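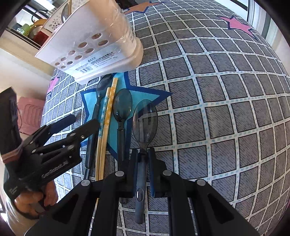
Escurridor blanco, tumbado. Palillos y cucharas, sobre el mantel.

1/ Hilo sobre escurridores de cubiertos de plástico. Es un objeto barato que casi todo el mundo elige por el color y que falla siempre por lo mismo: el agua se queda dentro. Voy por partes.

2/ El blanco tiene el frontal perforado con filas de agujeros redondos. El plástico es semitranslúcido, y detrás se adivina la silueta oscura de una cuchara. Lleva todavía la etiqueta con el código de barras.

3/ Los agujeros redondos ventilan bien. Su defecto es que una gota cabe entera en el agujero y se queda ahí por tensión superficial. Cuanto más pequeño el diámetro, peor. En casa lo resuelvo con un golpe seco contra el fregadero, que no es elegante pero cuesta cero euros.

4/ El segundo problema es la pared frontal perforada con un fondo ciego. Si el fondo no drena, da igual lo que se haga delante. Antes de comprar: darle la vuelta y mirar. Si en el fondo no hay salida, se deja en la estantería.

5/ Palillos. En la mesa hay uno más largo, amarillo pálido con un estampado floral disperso, y otro más corto con una banda azul y blanca cerca del extremo. No son pareja. En mi cajón tampoco lo es casi ninguno, y he dejado de intentar casarlos después de cada lavado.

6/ Lo que sí hago es separarlos por longitud. Un palillo largo en un compartimento poco profundo desplaza el centro de gravedad hacia arriba y vuelca el escurridor en cuanto se retira el peso del otro lado. Los de plástico fino son los peores, por ligeros.

7/ Posición de secado para palillos: punta hacia arriba. La punta es lo que va a la boca y el fondo del escurridor es la zona más sucia del conjunto. Perla Contreras me discute esto cada vez que viene a comer. Ella los seca en horizontal sobre un paño. También vale, si hay encimera.

8/ Cucharas. Las ahumadas translúcidas tienen una ventaja (pesan poco) y un inconveniente (la cal se ve en cuanto les da la luz). Con agua dura, una pasada de vinagre diluido y aclarado. No usar estropajo verde: raya y el mate ya no se quita.

9/ La cuchara grande grisácea tiene una ranura en el mango, cerca de la base. La uso para colgar las mías de ese tipo. Una cuchara de servir de ese tamaño dentro de un escurridor ocupa el sitio de todo lo demás. Gancho en la pared y asunto resuelto.
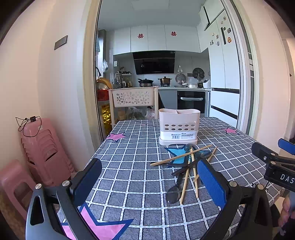 SEGUNDA PARTE: COMPARTIMENTOS Y TIJERAS

10/ El rosa pálido es otro planteamiento: rectangular, esquinas redondeadas, compartimentos interiores y dos filas de orificios ovalados en el frontal. El óvalo suelta la gota antes que el círculo si el eje largo es suficiente. A igualdad de precio, elijo óvalo.

11/ Las esquinas redondeadas importan más de lo que parece. En una esquina viva se acumula una película que el cepillo no alcanza. En una redondeada entra el dedo con la bayeta.

12/ Los compartimentos obligan a un orden. El mío: palillos en uno, cucharas en otro, y lo que corta, aparte. Si se mezclan cucharas, los cuencos encajan unos en otros y el agua queda atrapada entre ambos. Alternar cuencos arriba y abajo ayuda algo.

13/ Tijeras. Las de mango oscuro están en el montón, delante, entre palillos de madera y cucharas. Las tijeras de cocina se secan abiertas y fuera del escurridor. Cerradas retienen agua en el eje y ahí empieza el óxido. Una gota de aceite alimentario en el tornillo de vez en cuando.

14/ Hefin Prothero me preguntaba por privado si la madera aguanta el lavavajillas. La mía no. Se abre la veta, la punta se pone áspera y retiene olor. Agua templada, jabón, aclarar, secar con trapo y luego al escurridor. Los palillos con grieta visible, a la basura.

15/ Mantenimiento del propio escurridor: vaciar, agua caliente con jabón, cepillo de botella por los orificios, secar boca abajo. Lo hago el sábado. La etiqueta del fabricante, si es de papel, fuera el primer día: el adhesivo húmedo se vuelve gris y luego no hay quien lo saque. Con aceite y diez minutos de espera sale.

16/ Balance: me quedaría con el rosa para uso diario y dejaría el blanco para utensilios largos, con algo de peso al fondo. Mañana sigo con los cestos de fregadero, que tienen los mismos fallos a mayor escala.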